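Re: Cleaning and inspection rule for shared steel cookware, draft 2
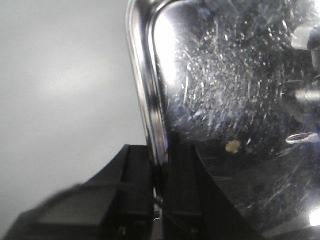

Roksolana Tymoshchuk wrote:
> I'm fine with most of section 4, but "free of visible damage" is going to sink us. Every pot at Gisthorpe has scratches after a month. If we read that line strictly we'd be throwing out good steel all year. Can we separate wear from dirt?

Hi Roksolana, and hello to everybody else who has been so patient with me on this draft!

Yes, I think we can, and I should have done it the first time. A polished rim with a scuffed, scratched wall next to it is just what cookware looks like once grippers (and people, let's be fair) have been at it for a while. A speck of something on the metal is another matter, even a tiny one, and even if you can't tell whether it's food or a stain. So here is what I'd like to put in 4.2:

> Fine scratches and scuffs are accepted. Any speck or spot that can't be identified means the item is washed and checked again before the next run. Dents in the rim, sharp edges or burrs mean it is retired.

I'd also like 4.3 to say that finger faces get wiped whenever the item does. The folks at Doucette already work that way and it seems to add very little to their day.

One thing I'm still going back and forth on is how often to do the full inspection. Brellodora does it every 100 grasps, which sounds like a lot to me, but their pots are thinner than ours and I don't want to be careless about it. If you have a number you like, please send it along, and I'll fold everything into draft 3.

Warmly,
Jade Li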